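Search this site
Enter keywords
Print this article | E-mail to a friend

In defence of the lid

Every household I have known keeps a drawer where hair elastics go to breed. Ours is the second one down in the bathroom, and for years I treated it the way the town of Ostley treats its stormwater: I assumed someone had it in hand, and looked the other way when it rose.

Then one Thursday in March I bought an organizer. It came from Prarnier, the homewares place in the Solthorpe centre, and it had 93 compartments. I know because the label was proud of it. I own bracelets, scrunchies and clips. Even allowing for a favourite clip getting a suite to itself, I was never going to fill it, and by the weekend one cell held an aspirin and another held a button off a coat I gave away.

My quarrel with the storage trade is that it sells you the categories along with the box. You are asked to decide whether a scrunchie is an accessory or a textile. You are asked to decide this at 7:40 in the morning with wet hair and a bus coming. The Venter catalogue, which still turns up in our letterbox though I have moved 2 times to get away from it, offers a "jewellery tower" for $245, and the tower in the photo contains a single ring. Of course it's tidy. So is a paddock.

What I do now costs nothing. I tip the lot out on the good tablecloth, the red one with the enormous flowers, and put a box lid upside down beside it. Whatever I mean to wear this month goes in the lid. The rest goes back in the drawer to think about what it's done.
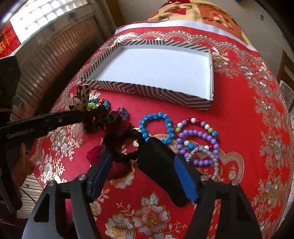 The sorting table, with the lid still empty and the scrunchies in a tangle.

I recommend a loud tablecloth for this. The tidying books like a plain surface, white if possible, so that each item may be contemplated in peace. I don't want to contemplate a hair tie in peace. Against all those pink and gold flowers a bracelet has to make some effort to be noticed, and the sky-blue beads manage it without trying. The brown scrunchies do not. The purple beads and the lavender cord one always end up lying across each other, and I've given up separating them. They can share.

I also recommend a lid over a box. A box has depth, and depth is where the trouble starts, as anyone with a chest freezer will tell you. A lid has low sides and holds one layer of things you can see. When it's full you stop. Mine is covered in black-and-white chevrons, which was the height of fashion for what felt like a fortnight, and it has now outlasted the sofa cushions that matched it.

There are objections. A lid gathers dust, and the cat regards it as a bed. A guest once put her keys in mine and went home with a teal clip on the ring, and I've never worked out how to ask for it back.

The organizer is in the shed, holding screws. It's very good at screws.

Letters in reply are welcome and may be cut for length.

Contact us | Copyright Solthorpe Weekly, all rights reserved | Back to top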